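Posted in Essays, 12 October 2020
Filed under: home, cooking, other people's kitchens

In Praise of the Clear Counter

I moved into the apartment on Ostrowski Street with 58 boxes, and 19 of the first 20 I opened were for the kitchen. All right, I made up the 19. But the feeling was right! I had a bread machine, a second bread machine (a gift), a rack for drying pasta, a rack for wine, a knife block with two knives in it, and a toaster the size of a carry-on bag. By the end of the first weekend every one of them was out on the counter, shoulder to shoulder, and I made dinner on a cutting board balanced over the sink.

I cooked that way for years. I think a lot of people do. We talk about small kitchens as if the walls were the trouble, and we save up to move the walls, when what we want is a piece of flat surface about as wide as our own two arms. I have come to believe that this is the best thing a home can have. I would put it ahead of a good stove. I would put it ahead of a window, and I love windows.

What changed my mind was rolling out dough at my aunt's place in Grundgate, where I stayed for most of a fall. Her kitchen was so narrow that you had to back out of it to let someone else in. But she kept the whole run of counter bare from the sink to the wall, and on my first morning I dumped flour straight onto it and just started pushing. No moving the mail first! No lifting a blender onto a chair! I made noodles, then more noodles, and by lunch I'd run out of places to hang them and had to use the backs of the chairs. I hadn't made noodles by hand in five years, and I'd owned the drying rack that entire time.

I've thought about that morning a lot. I wasn't a better cook in Grundgate. I had fewer tools, a worse oven, and a rolling pin with one loose handle. But starting was easy, and I will do nearly anything if starting is easy. It works for wrapping presents and fixing a lamp and laying out the pieces of a shirt. My neighbor's kid does her entire science homework on their counter, standing up, because the desk in her room is buried and has been since second grade.

So when I got home I took everything off. The second bread machine went to a couple downstairs, who use it twice a week and leave me the heels. The toaster went on a shelf in the closet, and I get it down when I want toast, and to my surprise I don't mind the walk. A few things I did put back and then took off again. The coffee grinder has gone back and forth so often that I've stopped pretending there's a rule.

The rule I do have is that anything living out on the counter has to be something I can pick up with one hand and carry away. This is why I'm so fond of baskets. A canister set digs in. It has a spot, then the spot has a ring around it, and soon you're wiping around it as if it were plumbing. A shallow basket with no lid never gets that settled. You drop the onions in it, or the tape and the string, and when you need the space the whole lot goes in one trip.

People tell me a bare counter looks cold, like a kitchen in a rental listing. I used to think so too. But stone has plenty going on if you let yourself see it, all those little specks, and the light that comes through a curtain in October does more for a room than a row of matching jars. Leave it empty overnight and come in before anyone else is up. I dare you not to want to make something.

Baskets, a speckled top and a long pale curtain get along very well.
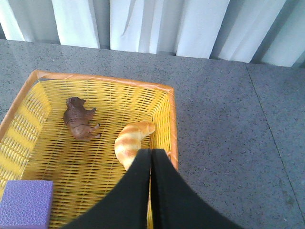
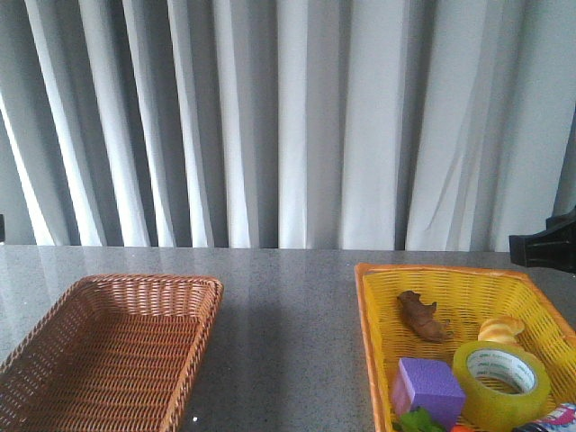
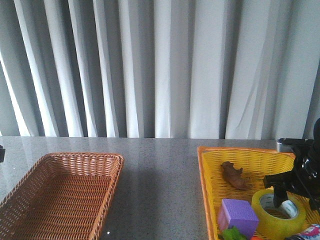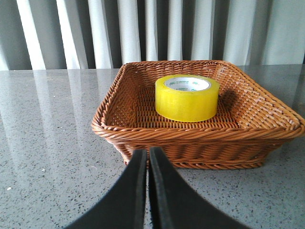
Kuo-hua Shih wrote to me after I tried out an early version of this essay on a few friends, and he disagreed with nearly all of it. A bare counter, he said, is easy for a person who cooks for one, and in a house of five it lasts until the school bags come through the door. He'd sooner have one ugly, crowded counter and a good big table, and he thinks the table is what I was really missing on Ostrowski Street. He may be right about the table. I've measured, and there's room for one if the wine rack goes.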